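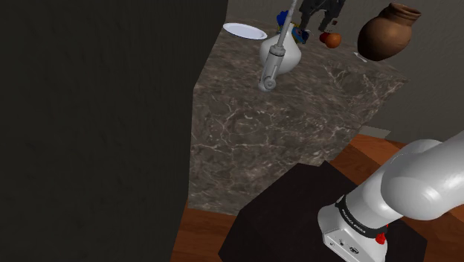 *Fig. 1. Rendered interior: veined stone counter with a brown clay jug.*

## Session 3: What does "natural" mean on a label?

Handout for the consumer claims course, December 2021. Bring it back next week with your notes in the margin.

The word "natural" on a product for the home has no single meaning. Stone counters are a good place to start, as most people think they know stone when they see it. Veins can be quarried, printed, poured or drawn on a computer, and a picture in a brochure won't tell you which. Before you believe a claim, find out what sort of claim it is.

### Kinds of claim

**Claims about origin.** "Quarried", "fired from local clay", "grown in". These can be checked, at least in theory. Someone has an invoice.

**Claims about content.** "Made with real stone." With how much? A slab of crushed stone held together by resin is made with real stone. So is a resin tray with a spoonful of dust in it. The word "with" does a lot of work and gets paid very little attention.

**Claims about feeling.** "Brings the calm of nature into your kitchen." There is nothing to check. I would cross these out before reading the rest.

### The Hornard leaflet

Last month we read the leaflet for Hornard's counter range. It says the surface was "tested 4000 times". Several of you took that as good news. Look at it again. Tested for what? A cloth wiped across a slab 4000 times is a test of something, but I doubt it is the thing a buyer cares about – hot pans, lemon juice, a dropped jar. The leaflet names no lab and no method. It doesn't say what would have counted as a fail.

The second number is better, though still weak. Hornard says 620 of the 1431 buyers who sent back its survey card rated the counter "as good as natural stone or better". That is a bit over 43 percent, so more than half of them did not say so. The leaflet prints the 620 in large green type and puts the 1431 in a footnote. Also, these are people who had already paid for the thing and took the trouble to mail a card. We don't know how many cards went out.

### Pilent and Yazzie

Pilent sells a competing slab and calls it "nature-identical". I have not found a definition of this phrase anywhere in its material. My guess is that it means "looks similar", and until Pilent writes something firmer I will read it that way.

Yazzie, which makes jugs and bowls, is more careful. Its card says where the clay comes from and where it is fired. It also says the glaze is "free from chemicals", which can't be true of any glaze, or of water. One good claim doesn't vouch for the one beside it.

### Seals

The Rasow seal turns up on all three brands. Students tend to relax when they see a seal. Please don't. Rasow charges a yearly fee for its use, and the standard behind it runs to 3 pages, most of which deal with where the logo may be printed. Some seals are worth having – the test is whether a product can lose one.

### For next week

1. Find a label or ad that uses "natural", "pure" or "real". Copy the exact wording.
2. Mark each claim as origin, content or feeling. Some will fit two.
3. For any number, write down what it is a share of. If the label doesn't say, write "not given".
4. Rewrite the claim so that it could be proved wrong.

Item 4 is the hard one. In November most of the rewrites came back vaguer than the originals, so leave time for it.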